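Section 4. First wash and drying cycles

Read section 3 first. Drum must be level and the four shipping bolts out before any load goes in.

4.1 Empty run

1. Close door. Push until it clicks.
2. Turn dial to Drum Clean.
3. No detergent. None.
4. Press Start, let it finish. Door stays locked for a bit after the beep, leave it alone.

Note: some gray water on the first run is normal. Leftover from factory testing at Dimwood.

4.2 Sheets and large flat items

1. One sheet set per load. Fitted sheets ball up and trap everything else.
2. Button duvet covers closed.
3. Shake each piece open and drop it in loosely. Don't wrap around the center post.
4. Select Bulky. Cold or warm for prints, hot for plain white only.
5. Spin at Medium. High leaves hard creases in cotton.

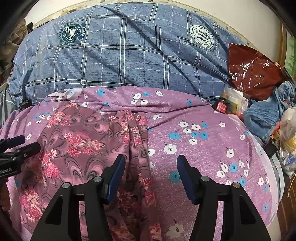
Fig. 4-2. Printed bedsheet, lilac with small flowers. Wash with like colors.

If the load goes off balance the Fetance will stop, refill and try agian. After the third try it shows code 454. Open up, pull the items apart, restart from Spin. Do not reset the dial or you lose the whole cycle.

CAUTION: Never reach in while the drum is still turning, even slowly.

4.3 Drying (Flolovance combo models only)

1. Take out half the load. Drying capacity is smaller than wash capacity.
2. Clean the lint tray. Every time.
3. Select Dry, then Low for anything printed or stretchy.
4. Remove promptly and fold warm.

Note: heater pauses for 12 minutes at the end to cool down. Display still says Dry. Not a fault.

4.4 Filter and hose check

Pump filter, first check after one month, then every December or whenever drain gets slow. Towel on the floor, shallow pan under the flap, turn the cap slowly. Water will come out. Inlet hoses, replace at 3,000 cycles or if you see bulging. Order kit 1879 (listed as 1,879 in older catalogs, same part) from Agudelo parts counter. Washers are inculded.

CAUTION: Shut both taps before removing any hose.

Rev. January 11, 2025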